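The Forever Pan and Other Kitchen Promises

Sunday, July 9, 2023

Every few years the cookware business finds a new word for "lasts longer." When my parents married it was "bonded." Then came "titanium," which seemed to mean gray, and after that a run of rocks: granite, marble, diamond. This summer the word is "lifetime," and it comes with a warranty card.

I have been reading those cards. It is a dull way to spend a week, and I recommend it to anyone about to pay triple digits for something to fry an egg in.

Take the Dinel, a nonstick skillet sold mostly online and mostly through people who look very happy at breakfast. The box says lifetime. The card inside says the lifetime in question is that of the coating under normal household use. Normal household use turns out, on the second page, to exclude metal utensils, the dishwasher, cooking spray, high heat, and stacking without a cloth between pans. A household that does none of those things is a household I have never visited.

Benmoussa does it differently. Its warranty covers the pan for as long as the first buyer owns it, with no fuss about spatulas, but the buyer has to pay for shipping both ways and send the original receipt. By the time a pan gives out, that receipt is a blank strip of thermal paper in a drawer. I asked the company how many claims it pays each year. It told me that customer satisfaction was at the heart of everything it did.

So how long does a nonstick pan last? The usual answer from people who sell them is five years, with care. The usual answer from people who cook every night is a good deal less. I have kept purchase notes on my own kitchen for longer than I want to admit, and none of my coated pans has made it to five. The edges hold up fine. The middle goes first, right where the egg sits, and once eggs start to grab there the pan is finished no matter what the rest of it looks like.

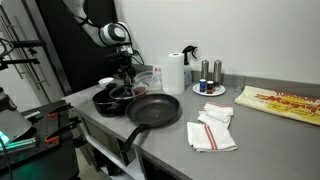 A black nonstick frying pan on a stainless steel counter.

The makers like numbers, and the numbers deserve a hard look. Jerno prints "742 uses" on its sleeve, a figure so exact that it must have come from somewhere. I wrote to find out where. The reply explained that a use was one heating and cooling cycle with a light rub in between, done in a lab, with no food in the pan. Seven hundred and forty-two rounds of cooking nothing. For a family that fries something once a day, that would come to just over two years, if the family also ate nothing.

A rival line, Virnwood, claims 1,104 cycles. It would be nice to say that Virnwood is the tougher pan. But its cycle is shorter than Jerno's, its rub is done with a softer pad, and neither firm would share the full method. You can't compare two rulers when each company has decided for itself how long an inch is.

Price doesn't settle it either. More money generally buys a thicker base, a better handle and rivets that stay put, and I will happily pay for those on a steel pan I plan to keep. On a coated pan they are good parts attached to a part that wears out. It is a little like putting a fine leather binding on a phone book.

Fans of the expensive stuff will say I'm hard on my pans. Maybe so. I use medium heat and a silicone turner, and I wash by hand except when I'm tired. If a product only survives in the care of someone more patient than its typical owner, I think that belongs on the front of the box, in the same size type as "lifetime."

They will also tell me to switch to cast iron. I have cast iron. It is heavy, it hates tomato sauce, and its admirers talk about seasoning the way some people talk about sourdough. It makes wonderful cornbread. I still reach for something slick on a weekday morning, and so does nearly every cook I know, including a few who'd rather not have it mentioned.

My own rule is boring. Buy the coated pan cheap, in the size you use most, with a base flat enough to sit still on the burner. Pick it up in the store and wiggle the handle. Ignore the rocks. When the middle starts to stick, replace it, and don't spend an evening looking for the receipt.

As for the Dinel, I bought one in January with my own money. The card is in the drawer. The eggs have already started to grab.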